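Replay Is the Best Debugger We Have

I want to argue for the least glamorous piece of software in a manipulation stack, the replay tool. By that I mean the program that takes a recorded session, lines up every stream on one clock, and lets you drag a slider back and forth until you understand what the policy was fed. I love this program. I have written three bad ones and helped with one good one, and the good one changed how I think about the whole field!

Most of the talk right now is about models. Fair enough, the models are exciting. But last December our little group spent the better part of two weeks retraining a two-handed grasping policy that kept closing its left hand early. We tried a longer action horizon. We tried a smaller one. Emerson Camargo rewrote the loss and then rewrote it back. Then Antigoni Sarantis opened 14 demonstrations in Clistis, our viewer, stepped through them one tick at a time, and found that the left gripper width was stamped 141 milliseconds away from the image it belonged to. The policy had learned exactly what we showed it. We fixed the offset in the loader, a change of two lines, and trained again from the same recordings.

I was thrilled and a bit embarrassed. Mostly thrilled.

People treat this sort of story as a lesson about careful clocks, and sure, get your clocks right. What I take from it is that the bug was visible the whole time to anyone with the right window open. A loss curve couldn't show it. A success rate couldn't either. You had to see the fingers and the numbers side by side, and the old viewer (mine, sorry) drew the widths in a separate plot with its own time axis, so everything looked smooth and fine.

So what should a good replay tool do? Open fast, first of all. If loading a session takes a minute, people will look at one session and guess about the rest. Ours keeps small previews on disk and can flip through 300 episodes before my coffee cools. It should show raw timestamps next to the corrected ones, because the correction is where mistakes hide. And it should run the very same loader code that training runs. Osvaldo Lins fought hard for that last one and I argued against him — I thought it would make the viewer slow and fragile. He was right. A viewer with its own loader shows you a nicer dataset than the one your model gets.

The usual objection is that this doesn't scale. With more than 213 hours of recordings you can't watch everything, and automatic checks have to do the work. I agree, and we run plenty of them. But every check we have began with a person looking at something odd and saying, huh, what's that? Cleiton Bastos wrote our pose jump filter the morning after he saw a wrist teleport across the table in replay. I don't know how he would have thought of the threshold otherwise.

If you are starting a project in this area, I'd build the viewer before the training script. Make it pleasant. Give it keyboard shortcuts. Let people leave notes on a tick and send each other links to it. You will have so much more fun, and your models will be better for it.

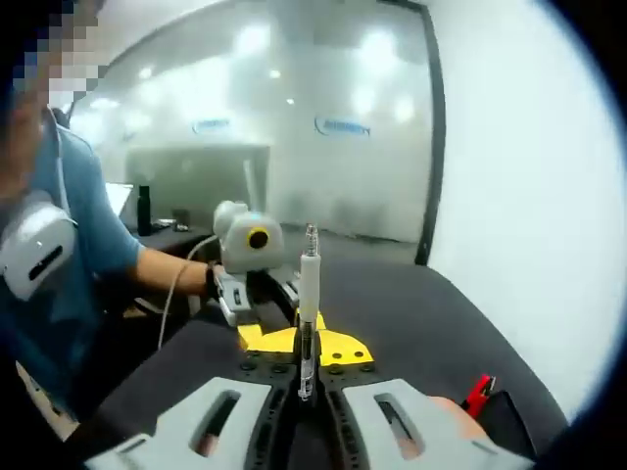 Should a replay tool correct bad timestamps by itself?

I'd keep it to showing them. Put the correction in the shared loader, where training picks it up too, and let the viewer display the values before and after.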